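The wrong-box fault: what we saw in the sorting cell and what we changed
Embla Hägglund, speaker notes, 1/11/21

Start without slides. Say who I am, say that Otakar Kadlec wrote most of the controller and is in the room for the hard questions.

The job: vials go from a rack into numbered boxes. The planner picks a box, the arm carries the vial over and the fingers open. We ran it in simulation first, 3000 placements, before the Cistov site would let us near a real bench. I want to spend the time on the fault, so keep the background short.

First slide. Leave it up while I explain the wrist view.

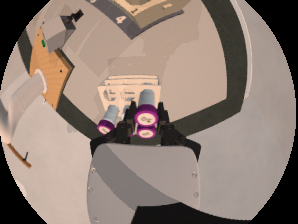
Wrist view, simulated cell. Vials at the fingers, rack behind.

Point out how strongly the view curves. The controller corrects for that before it works out a position. The correction table was made for an earlier mounting, and when Siu-fong Fu moved the camera in April the table was not remade. No alarm came up. The software had no check that the table matched the mounting.

The effect was small in the middle of the view and larger towards the rim. Picks were mostly fine. Places were not. A vial meant for one box could be released over the next one along, or on an edge, and the log still said "placed". It said that because "placed" only meant the fingers had opened.

Pause here. Ask who in the room logs success on a gripper command. Wait for hands.

Next slide, the cell from the front.
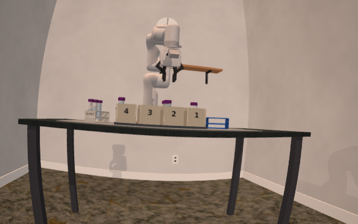

We found it at placement 1485. Đạt Châu was comparing the log against the simulator's own record of where each vial ended up, for a different reason, and the two did not agree. We stopped the run and went back through everything before it. Five people had looked at the summary page by then and all of us had passed it.

Say plainly that this would have been a safety matter at Cistov. A vial in the wrong box is a wrong sample with a clean record. A dropped one is broken glass and someone reaching into the cell to pick it up.

What we changed:

The table now carries the mounting number, and the arm will not start if they differ.
"Placed" needs a second look from the fixed camera.
Any mismatch stops the arm with the fingers clear of the bench, and a person has to reset it.

Then we ran the full 3000 again from the beginning. Give the result only if asked, the write-up is with Zdislava Bartoš and she would like it read in full.

Still open: the fixed camera can be blocked by the arm itself. Otakar has a retreat move for this. It slows each cycle and we have not agreed on it.

Questions. If someone asks about the Grorer controller, we have not tested it.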